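Ladura community reporting line – set-up guide for coordinators

Section 3. Before you open the line

1. Log in with the coordinator account. Not your personal one.

2. Add at least two listeners per shift. One is never enough, people need breaks. Max is 6.

3. Check every listener has a current working with children check. Upload the card, front and back. Expired card = no access, no exceptions.

Note: the area list has 2,373 entries so use the search box. Scrolling takes forever.

4. Set the after-hours message. Keep it under 40 words. Must include the emergency number, first line, before the greeting.

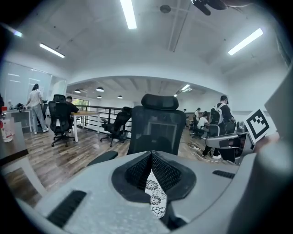 5. Turn on call notes. Notes save to Manole overnight, so dont delete the local copy till morning.

CAUTION: If a child is in danger right now, ring police first. Fill in the form after. Do not question the child yourself and do not contact the person named.

6. Run a test call. Pick "test" in the drop-down or it gets logged as a real report – happened twice in September and took ages to undo.

Note: locked out? Email Ovidiu Oprea with your centre name. He can reset it, usualy same afternoon.

Next: Section 4, Rosters.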